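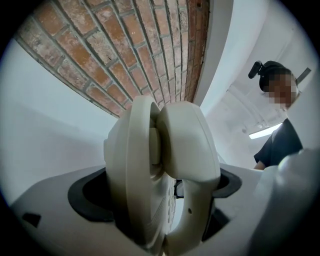 Fig. 1. Telephone with handset in the cradle.

Unit 5: Fixed and Variable Costs
Notes for the evening course in small business accounting, 4 September 2025

In the last unit we learned to read a bill. Now we ask a different question about the same bill: would it be smaller if the business sold less? The telephone is a good first case, as the bill often has two parts. The line rental is the same every month. The charge for calls depends on how much we call.

Definitions

A fixed cost stays the same in the period when the volume of sales changes. Rent, insurance and a monthly salary are the usual cases.
A variable cost goes up and down together with the volume. For a bakery this is flour, for a delivery firm it is fuel.
A mixed cost has both parts inside. Telephone and electricity belong here.

Please notice that "fixed" does not mean "never changes". The landlord can raise the rent in December and it is still a fixed cost. We look only at whether it follows the sales.

Worked case: Mamov

Mamov is a small workshop which repairs shoes. For one month the owner has written down:

Rent and insurance: 1,150
Telephone, line rental and calls together: 88
Soles, glue and thread: 847
Total: 2,085

The first line is fixed and the third is variable. The second must be divided. The contract says the line rental is 38, so 50 remains for calls. The fixed costs are then 1,150 + 38 = 1,188, and the variable costs are 847 + 50 = 897. Add them again to check – you must come back to 2,085.

When the contract is missing

Sometimes we have only the totals. Then we take the month with the highest volume and the month with the lowest, and divide the difference in cost by the difference in volume. This gives the variable cost per unit. The method is rough, and one strange month can spoil it, so look first at all the months on paper.

Exercises for next time

1. Stornum rents out bicycles and had total costs of 1,633 last month. The fixed part was 1,150. Find the variable part.
2. Rolland pays its driver a salary plus a small sum per delivery. What kind of cost is it? Write two or three sentences.
3. Skollberg has moved to a telephone contract with one flat price. Which of its costs has changed its kind, and what happens to the bill in a quiet month?

Bring your calculations on paper. The answers to Unit 4 are on the course page.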